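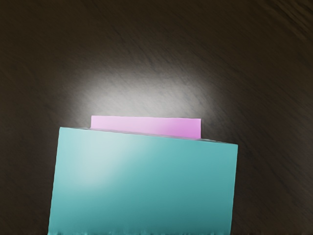

Our club is doing the block stacking task for the Stallgate student challenge and we are stuck on the simulator half of it. The task is simple enough on paper: find the pink block, pick it up, put it on the teal one. We trained on 3000 simulated runs and the success rate on our own test set was fine, then we loaded the official start positions and it fell apart. The worst ones are like the render I've put up, where the teal block is close to the camera and hides the lower part of the pink one. The policy seems to aim for the middle of whatever pink it can see, so the grasp point ends up too high. There's also that bright patch of light on the dark wood right where the pink block sits, and I don't know if that matters or not. Has anyone got past this without throwing away the training data?

12 comments

benchtop_kit
What's your camera set to? If the near block fills that much of the view you might have it too low. Ours is mounted higher and we hardly ever get one block behind the other.

mudlark77
Camera position is fixed by the rules this year, section 5. You can't move it for the official starts, only for your own training runs.

benchtop_kit
Didn't know that, we're still working from last year's rules. Ignore me then.

oddsprocket
We had the same thing. The fix was boring. We went through our training starts and nearly all of them had both blocks fully in view, because whoever wrote the placement script had put in a check that threw away any start with an overlap. Took the check out, made 500 new runs, trained again from the old weights. Went from hopeless to decent on the hidden ones.

Worth looking at your script before you touch anything else.

tern_and_cog (original poster)
Just looked. We have exactly that check. It came with the starter files and none of us had read that part.

oddsprocket
Yes, it's in the starter files. I think it's meant for the beginner class.

plainbearing
I'd go the other way. More data will paper over it but the real problem is aiming at the centre of the visible patch. You know the size of the block. You can see the top edge and both sides of the pink face, so you can work out where the middle ought to be. That's an afternoon's work and no retraining.

mudlark77
That works until the block is turned. In the picture the pink one is more or less square on to the camera and the top edge is nearly straight. Half the official starts have it at an angle and then you can't just measure down from the top.

plainbearing
You can if you fit the box properly, it's only geometry.

mudlark77
We tried it in October. It was good on the square ones and bad on the rest, and we spent three weeks on it. I'm not saying it can't be done. I'm saying I wouldn't tell a school club to start there.

plainbearing
Fair, but then they learn nothing about why it fails. With the extra data they'll get a better number and the same lack of understanding.

oddsprocket
They found a line in the placement script that nobody in the club had read. I'd call that learning something.

halfpint_servo
On the lighting: we thought it was the light too, and it wasn't. We turned the lamp down in the simulator and ran the same 200 starts again with the same seed, and the results barely moved. The one place it did hurt us was the pale highlight on the teal block, because our colour threshold was too tight and it was cutting a hole in the mask. If you're using a learned policy straight from pixels you can probably leave it alone.

tern_and_cog (original poster)
It's straight from pixels, yes. We do use a colour mask for scoring though, so I'll check that. It would be annoying if some of the failures were only scored as failures.

halfpint_servo
Check that first then. Save the mask for the last step of every failed run and flick through them.

gorse_hill_robotics
Can I ask what you're all using for the grasp height? We're on the Stanatora controller and it has its own minimum height setting, separate from the one in the task file. If the two don't agree it takes the higher one and doesn't warn you. We lost a whole session to that. It would look a lot like "grasp point too high".

tern_and_cog (original poster)
We're on the same controller. Where is the setting?

gorse_hill_robotics
In the limits file, not the main config. Search for min_z. Ours was left over from the tall block task.

benchtop_kit
There's a page about it on the Kemppainen wiki, under common mistakes. The page is old but that bit is still right.

tern_and_cog (original poster)
Update, 2024-06-19. Sorry for the gap, we had exams.

The min_z setting was wrong, but only slightly, and fixing it helped on every start, including the easy ones. The scoring mask had holes in it on a few runs, so some of our failures were good stacks. Then we took out the overlap check and made 500 new runs as suggested. On the official starts we now get most of the ones where pink is partly hidden. The turned ones are still poor when the teal block covers more than half the pink face.

Two of the younger members want to try the box fitting over the summer, so plainbearing may get his way in the end.

plainbearing
Good. Tell them to do the turned case first and the square one will come free.

mudlark77
I'd still do the square one first.

oddsprocket
Are you entering the Rider round as well? Same blocks but they add a third one.

tern_and_cog (original poster)
Not this year. We want this one working first.

Shared 5 times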